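El ropero de Kastitano vuelve a abrir, y esta vez con mesas para doblar

2024-09-25

Os lo adelantaba en agosto y ya lo puedo confirmar: el ropero de intercambio de Kastitano abre otra vez este otoño, en el local de la calle Ehlers, el de la persiana gris que está al lado de la papelería. Me pasé ayer por la tarde con la idea de estar diez minutos y salí de noche, con una falda que no necesitaba y las manos oliendo a suavizante. ¡Así no hay quien haga periodismo serio!

Para quien no lo conozca, la cosa va así: llevas ropa limpia que ya no te pones, te dan un vale por cada prenda y con esos vales eliges lo que te guste de los percheros. No se mueve dinero. El tope sigue en ocho prendas por persona y visita, que a mí me parece de sobra (mi armario opina otra cosa). Lo que no cogen es ropa interior, zapatos muy gastados ni nada con la cremallera rota, así que repasad las bolsas en casa antes de cargar con ellas.

La novedad son las mesas. El año pasado todo lo que no cabía en percha acababa en cajones, revuelto, y encontrar una talla M era cuestión de suerte y de codos. Ahora las camisetas y los jerséis irán doblados en estanterías, por tallas y por colores, y quien quiera podrá aprender a doblarlos en un tallercito que se repetirá cada mes. Hay 200 prendas listas para el primer día y todavía quedan bolsas por abrir en el cuarto del fondo. Las estanterías vienen de la antigua mercería Skedholm, que cerró en primavera, y conservan las etiquetas de los hilos en los cantos. Ojalá no se las quiten, quedan preciosas.

El horario es de cinco a ocho y media. El autobús 47 para casi en la puerta. Si venís en coche, paciencia, porque siguen las obras de la plaza y han cortado el giro desde Cusska. Para el taller hay que apuntarse en el mostrador, dejando un nombre y un teléfono en la libreta. Lo de la web, de momento, nada.
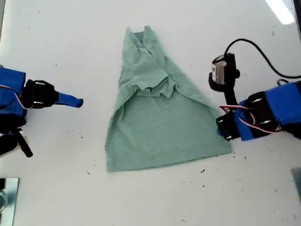
Doblar bien una camiseta tiene más miga de lo que yo pensaba, y mira que llevo años haciéndolo (mal). Lo primero que te enseñan es a alisar antes de doblar, con la palma abierta, desde el centro hacia los lados. Con la tela verde menta sobre la mesa blanca se entiende enseguida el problema: el bajo está recto y bastante plano, pero hacia la mitad se junta todo en un montón de arrugas, y la parte de arriba se queda estrecha, casi en pico. Pues mis camisetas salen igual de mi cajón, para qué os voy a engañar. El truco que me llevé a casa es dejar las mangas completamente estiradas, meter primero un lateral y luego el otro, y no tocar el bajo hasta que los dos bordes queden paralelos. Anoche lo probé con una camiseta vieja de deporte y me quedó un rectángulo bastante digno. Con las sábanas bajeras no me atrevo todavía.

Noticias recientes

Las obras de la plaza se alargan hasta noviembre
Skedholm: adiós a la mercería de los botones sueltos
Cusska estrena horario en la biblioteca
Dónde llevar los abrigos que ya no usas
Sopa, pan y sillas plegables: la cena de vecinos de la calle Ehlers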